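Zweiarm-Montage mit Demonstrationen: Korrektur-Episoden statt mehr Daten?

Stodness – Themenstarter

Hallo zusammen,

ich muss das jetzt loswerden, weil ich seit dem Wochenende kaum noch an etwas anderes denke. Wir arbeiten bei uns an einer Zweiarm-Aufgabe: ein Arm hält ein gedrucktes Teil in Position, der andere fügt das Gegenstück.

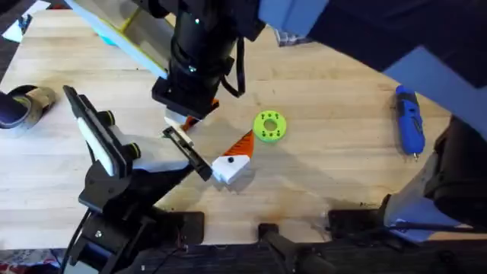 Gelernt wird rein aus Teleoperation, also Imitation Learning ohne Belohnungssignal und ohne Simulation. Als Grundlage dienen 200 Demonstrationen, alle von derselben Person gefahren, alle sauber zu Ende gebracht. Damit hatten wir eine Policy, die das Greifen sehr schön macht und dann beim Ansetzen stirbt. Sie kommt leicht schräg an, verkantet, und danach weiß sie nicht weiter. Klar, in den Daten kam Verkanten ja nie vor! Der Zustand ist für das Netz komplettes Neuland.

Dann haben wir etwas ganz Simples gemacht. Wir haben die Policy laufen lassen, beim ersten Anzeichen von Verkanten übernommen, von Hand korrigiert und nur diesen Abschnitt gespeichert. Also: zurückziehen, Winkel richten, neu ansetzen. Die Korrekturstücke gingen mit höherem Gewicht ins Nachtraining (Faktor 5 gegenüber den normalen Schritten).

Und das Verhalten danach ist ein völlig anderes. Der Arm zieht zurück, wenn er hängt. Er setzt neu an. Manchmal macht er das zweimal hintereinander, und beim zweiten Mal sitzt es. Ich saß davor und habe mich gefreut wie ein kleines Kind, muss ich zugeben – das sieht so viel mehr nach Können aus als das glatte Abspulen vorher.

Die Idee ist natürlich nicht neu, DAgger und die ganze Verwandtschaft kennt hier jeder. Mich interessiert, ob ihr bei zwei Armen ähnliche Erfahrungen habt und wie ihr gewichtet. Wer übernimmt bei euch eigentlich, wenn nur einer der Arme Mist baut? Beide gleichzeitig auf Handbetrieb, oder läuft der andere autonom weiter?

----

Sanholm

Sehr schöner Bericht, danke! Zur letzten Frage: immer beide übernehmen. Wir hatten am Anfang nur den fehlerhaften Arm auf Handbetrieb geschaltet und den anderen weiterlaufen lassen. Das gibt ganz seltsame Daten, weil der autonome Arm auf deine Korrektur reagiert und du wieder auf ihn. Am Ende hast du zwei, die sich gegenseitig ausweichen wie Leute im engen Supermarktgang.

Beim Gewicht sind wir deutlich niedriger, Faktor 2 reicht uns. Darüber hat unsere Policy angefangen, auch dann zurückzuziehen, wenn gar nichts klemmte.

----

Mulder

Ich gieße mal etwas Wasser in den Wein.

Woher weißt du, dass die Verbesserung von den Korrekturen kommt und nicht einfach vom Nachtraining? Du hast mehr Daten, mehr Schritte und eine andere Gewichtung. Das sind drei Änderungen auf einmal. Ohne einen Vergleichslauf, bei dem du die gleiche Menge normaler Demonstrationen dazugibst und gleich lange trainierst, ist das eine nette Beobachtung, aber kein Ergebnis.

Außerdem: Erfolgsquote? »Völlig anderes Verhalten« ist mir zu wenig. Und wie viele Versuche, mit welchen Startpositionen?

----

Stodness – Themenstarter

@Mulder: Berechtigt. Den Vergleichslauf mit zusätzlichen normalen Demos gibt es noch nicht, der steht als Nächstes an. Trainingsschritte waren in beiden Fällen gleich, das hatte ich oben nicht geschrieben. Wir haben von vorn trainiert und nicht auf dem alten Stand aufgesetzt, »Nachtraining« war von mir schlecht formuliert.

Zur Quote: Ich habe bisher 8 Startpositionen pro Policy durchprobiert, vorher auf den Tisch markiert und für beide gleich. Die alte Policy hat davon 2 geschafft, die neue 5. Das ist dünn, weiß ich selbst. Deshalb steht es auch hier im Forum und in keinem Paper :)

Was mich begeistert, ist weniger die Zahl. Die drei Fehlschläge der neuen sehen anders aus. Da wird mehrfach angesetzt und irgendwann rutscht das Teil im Greifer durch. Die alte hat einfach weitergedrückt, bis ich den Not-Halt gezogen habe.

@Sanholm: Das mit dem grundlosen Zurückziehen muss ich mir anschauen! Einmal meine ich, das auch gesehen zu haben, hielt es aber für Zufall.

----

Mulder

Gut, gleiche Schrittzahl hilft schon mal. Aber bei acht Versuchen kann der Unterschied zwischen zwei und fünf glatt Rauschen sein. Rechne mal einen exakten Fisher-Test drüber, da bleibt nicht viel übrig. Und schreib bitte vorher auf, was als Erfolg zählt. Wenn derselbe Mensch, der die Demos gefahren hat, hinterher »sitzt« oder »sitzt nicht« entscheidet, wird er großzügig. Geht mir selbst so.

----

Wosano

Da muss ich dem Themenstarter aber beispringen. Mulder, bei dir klingt immer alles so, als dürfe man ohne Statistikanhang gar nichts mehr erzählen. Ein Fehlerbild, das sich qualitativ ändert, ist eine Information! Wenn eine Policy vorher nie zurückgezogen hat und jetzt in jedem klemmenden Fall zurückzieht, brauche ich dafür keine hundert Durchläufe.

Frage an Stodness: Was sieht das Netz überhaupt vom Verkanten? Habt ihr Kraftmessung am Handgelenk, oder lernt es das nur aus Bild und Gelenkwinkeln?

----

Stodness – Themenstarter

Nur Bild und Gelenkwinkel, keine Kraft. Ich vermute, dass es stark über die Differenz zwischen Soll- und Istwinkel geht. Wenn der Arm drückt und nichts nachgibt, laufen die beiden auseinander, und das steht ja im Eingang. Belegen kann ich es nicht. Man könnte den Istwinkel im Test durch den Sollwinkel ersetzen und schauen, ob das Zurückziehen verschwindet. Jetzt wo ich es schreibe: Das probiere ich einfach aus!

----

gmelnyk

Hallo, Gaétan Melnyk hier, lese sonst meistens nur mit. Den Test mit den vertauschten Winkeln kann ich empfehlen, wir haben bei einer Steckaufgabe genau das gemacht. Bei uns ist das Zurückziehen danach fast verschwunden, das Netz hat also tatsächlich über den Schleppfehler »gefühlt«. Fand ich damals sehr hübsch, so eine Kraftmessung durch die Hintertür.

Ein Hinweis noch zu den Korrekturen: Achtet darauf, wann ihr übernehmt. Wenn ihr sehr früh eingreift, sieht das Netz nie einen richtig verklemmten Zustand und kennt den dann auch nicht. Wir lassen es inzwischen bewusst einen Moment hängen, bevor jemand korrigiert. Das kostet etwas Nerven (und gelegentlich ein Druckteil), aber die Daten werden besser.

----

Sanholm

Beim Eingriffszeitpunkt bin ich anderer Meinung. Lässt man es hängen, muss man die Sekunden davor sauber herausschneiden, sonst lernt die Policy das Drücken gleich mit. Uns ist das passiert. Die hat erst brav gewartet, dann gedrückt, dann zurückgezogen, jedes Mal, auch wenn alles perfekt ausgerichtet war. Eine Art Ritual.

----

gmelnyk

Stimmt, herausschneiden muss man. Wir speichern ab dem Moment der Übernahme und werfen alles davor weg. So macht es Stodness doch auch, wenn ich den ersten Beitrag richtig lese?

----

Stodness – Themenstarter

Ja, genau, nur der Abschnitt ab Übernahme. Allerdings greife ich bisher eher früh ein, beim ersten Schiefstand. Dann wäre das die zweite Stellschraube neben dem Gewicht. Herrlich, der Thread hat sich schon gelohnt.

Plan bis Dezember:

– Vergleichslauf mit zusätzlichen normalen Demos, gleiche Menge an Schritten
– Gewicht 2 gegen Gewicht 5
– Soll-/Istwinkel-Test
– später Eingriff gegen frühen Eingriff, falls die Zeit reicht
– deutlich mehr Startpositionen, und ein Kollege bewertet, ohne zu wissen, welche Policy läuft

Zufrieden, Mulder? ;)

----

Mulder

Mit dem letzten Punkt sehr. Ändere aber bitte nicht Gewicht und Eingriffszeitpunkt in einem Lauf, dann stehen wir wieder am Anfang.

Und Wosano: Ich habe nichts gegen Beobachtungen. Ich habe nur selbst mal drei Monate an einem Effekt gebaut, der am Ende aus einer verrutschten Kamera bestand. Sie hatte sich zwischen zwei Testreihen minimal gedreht und die ältere Policy kam damit nicht zurecht. Seitdem teste ich A und B immer abwechselnd und nie blockweise.

----

Wosano

Okay, abwechselnd testen nehme ich sofort mit. Das machen wir bei uns tatsächlich falsch, immer erst alle Läufe mit der alten, dann alle mit der neuen. Friede.

Stodness, könntest du die Korrekturabschnitte irgendwann hochladen? Ich würde mir gern anschauen, wie lang die im Schnitt sind. Meine geraten immer viel zu lang, weil ich nach der Korrektur aus Gewohnheit bis zum Ende weiterfahre.

----

Stodness – Themenstarter

Klar, mache ich, muss vorher nur die Ordner aufräumen. Bis zum Ende fahre ich übrigens auch, das Fügen nach dem neuen Ansetzen ist ja gerade der Teil, den die Policy selten zu sehen bekommt. Ob man das mit hohem Gewicht drin haben will, ist wieder eine andere Frage. Ich schreibe, sobald der Vergleichslauf durch ist!

Kontakt | Impressum | Datenschutz | © Forenbetrieb, alle Beiträge bei ihren Verfassern | Nach oben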